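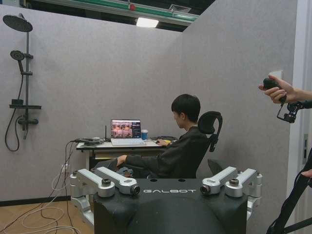 Unit 4: A Desk Against the Wall

Handout for the Lagman evening course in Setting Up a Workspace
Revised May 13, 2021

Welcome back, everyone, and thank you for the measurements you sent in after Unit 3. I read all of them (even the one on the back of a receipt) and I'll return them with notes at the end of class. This week we get to the part of the course I like best, where we stop talking about whole rooms and settle down at one desk for a good long while.

The desk with its back to a wall or partition is the arrangement most of you have at home, and it is the one in the photo at the top, where the desk stands along a gray partition wall. It saves floor space and it keeps things from rolling off the far side. It also gives you something close and plain to look at, which some people find restful and others can't stand. Please think about which kind of person you are before you start moving furniture, and ask the same of whoever shares the room with you.

The top of the desk

Measure the depth first. I like 26 inches for laptop work, and more if you can spare it. With a shallow desk pushed against a wall, there is nowhere for the laptop to go except toward you, and then your wrists end up on the front edge. Sit down, rest both forearms on the surface, and have someone mark where your elbows come with a bit of tape. Do this in the shoes you normally wear. I did mine in socks one October and had to redo the whole thing.

Now for the laptop itself. On the desk in the photo it's open, with a mouse nearby and the sitter's hand resting close to it, and he is leaning slightly forward toward the screen. Nearly all of us lean when we read small things. I do it all day long. Before you go out and buy a stand, try making the text bigger, then try pulling the chair in, and then, if you're still leaning, raise the laptop and add a separate keyboard. A start of 20 inches from eye to screen suits plenty of people, but your own eyes get the final vote, and so do your glasses if you wear them.

Drinks. I know, I know — I bring this up in every unit! There is a blue-and-white paper cup to the right of the laptop in our photo, and I'd guess most of your desks at home have its cousin. A paper cup is light and tips easily when there isn't much left in it. Pick one spot for your drink, well back from the keyboard and clear of the path your mouse hand takes, and use a coaster to mark it. After a week or so your hand goes there by itself.

The chair

Tall mesh backs with a curved headrest, like the black one in the photo, are comfortable for leaning back to read or take a call. When you lean forward to type, though, the headrest does nothing for you and the backrest may not do much either. So set the chair up for the thing you do most. Seat height comes first, then the backrest, and the headrest last of all. If your chair has a Jaledis type lever (one handle that does both height and tilt), pull it out for tilt and up for height, and hang on to the desk the first time.

Check under the desk too. Your feet want to be flat, with room to stretch out. Boxes stored there always creep forward.

Cables

Look at the left end of the desk in the photo. There's a coiled bundle of black cables at the corner, and more of them run off the edge and down toward the floor. Coiling up the extra length is a very good start and I wish I did it more often. The next job is the drop, the stretch between desktop and floor, and that's tonight's exercise.

1. Unplug whatever you can safely unplug, and label both ends of each cable with masking tape.
2. Take away any cable that doesn't go to something you use. Put it in a bag and write on the bag.
3. Gather what's left and run it down one desk leg, with a soft tie every 16 inches.
4. Leave a little slack at the top so the laptop can move.
5. Keep the power strip off the floor if your desk has somewhere to hold it. The Brindik tray I pass around in class clips on without screws, and a Grorker basket does the same job for people with a thicker desktop.
6. Sit down and swing your feet from side to side. If you touch a cable, go back to step 3.

Allow almost 50 minutes for all of this, more if the desk is heavy and you need a second person to shift it.

For next time

Please bring a sketch of your own desk from above, with the wall drawn in and the outlets marked. It doesn't have to be pretty. Put an X where your drink usually sits and an arrow showing where the daylight comes from, since Unit 5 is all about lamps and glare. If you don't have a desk yet, draw the kitchen table or whatever you've been using, and we'll work from that.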